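The Tuten slow feeder has lived in our kitchen since October, which is long enough for me to have an opinion and for the dog to have several. He is a beagle cross called Biscuit. What he is crossed with has never been settled, but I would put money on a vacuum cleaner.

## Why bother with a slow feeder

Biscuit could finish his breakfast before I had put the scoop back in the bag. The vet, Ustyna Moroz, watched him inhale a handful of treats at his last check-up and suggested, with great tact, that he might enjoy his food more if he noticed he was eating it. Fast eaters swallow a lot of air, and ours would spend the half hour after each meal giving it back.

So I went looking. There are rubber mats with bumps, balls that roll off under the cooker, and bowls with a maze moulded into the bottom. The Tuten is one of the last kind. It comes in a medium and a large, and the large holds 600 grams of dry food, far more than any dog of Biscuit's size should be offered, whatever he may tell you.

## What you get

One bowl, one rubber ring that fits round the base, and a leaflet in very small print. The leaflet advises you to "introduce the bowl gradually". I introduced it at seven in the morning by putting food in it.

The maze is a spiral with four side channels running off it. The walls are high enough to keep a tongue busy and rounded at the top, so there is nothing sharp to catch a lip or a gum on. That matters more than you'd think. We had a cheap one before this, from a market stall, with ridges like a cheese grater, and he wouldn't go near it after the second day.
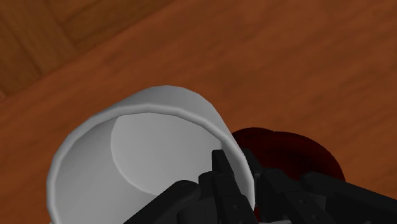
## Does it slow him down?

Yes. Breakfast used to be over in well under a minute and now takes nearly 10. For the first week he also walked round the bowl while he ate, like a man trying to find the way into a multi-storey car park, but that wore off. The burping has mostly stopped. My sister says he seems calmer in the mornings, though she said the same about the time he'd eaten a candle.

It works best with ordinary-sized kibble. Very small biscuits pack themselves into the corners of the side channels and have to be dug out with a spoon handle. Wet food is possible if you press it in, and he takes even longer over it, but see the next section before you try.

He did find a way round the whole thing in week two, which was to hook a paw over the edge and tip the lot on to the floor. The rubber ring is supposed to stop this. On tiles it grips well enough. On our old lino it slid like a curling stone, and we fixed matters by standing the bowl in a corner, so he can only push it against the wall. If your dog is a flipper by nature, I'd go for the Drunska instead. It's heavier, it's uglier, and a friend's Labrador has failed to turn it over in two years of trying.

## Cleaning

Here my goodwill runs a bit thin. The bowl can go in the dishwasher on the top rack, and dry food rinses out in seconds. Wet food does not. It gets into the inner curl of the spiral and sets like grout, and no brush in this house is the right shape to reach it. I ended up buying a bottle brush specially. The rubber ring has to come off each time too, or water collects under it and starts to smell by Tuesday.

## Compared with the others

I borrowed a Meinecke lick mat for a fortnight. It's a lovely thing for soft food and for keeping a dog occupied while you cut his claws, but you can't serve a proper dinner on it, and Biscuit regarded the mat itself as a second course. The Tistotico puzzle board, with its sliding lids, is cleverer than either. It was also cleverer than me, first thing, before tea.

For a plain twice-a-day feeder the Tuten sits comfortably in the middle. It isn't cheap for a piece of moulded plastic, and I'd like it better if the ring were glued on. I'd still buy it again, in the medium.

One warning for anybody with more than one dog: the slow eater now becomes the last to finish, and the others will come and see what he's got. Feed them in separate rooms, at least to begin with.

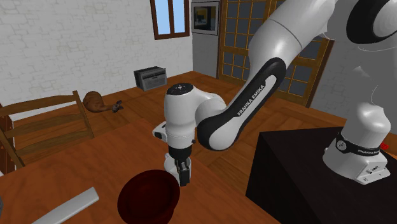
**Cathal Daly:** We've had the large one for our two spaniels and I'd back up what you say about the ring. Ours perished after a few months and they sent a new one without any fuss. Try soaking the kibble for five minutes first. It swells up and doesn't wedge in the corners, and it slows them down a bit more as well.

**Taras Tkachuk:** Would it suit a flat-faced dog? Mine is a pug and can't get her nose into much.

Reply from the author: I'd say not, Taras. The channels are narrow and fairly deep, and Biscuit has a good length of snout to work with. One of the shallow mats might be kinder. Cathal, I tried the soaking this morning and it does help with the corners. He left a single biscuit in the middle of the spiral, then came back for it at lunchtime.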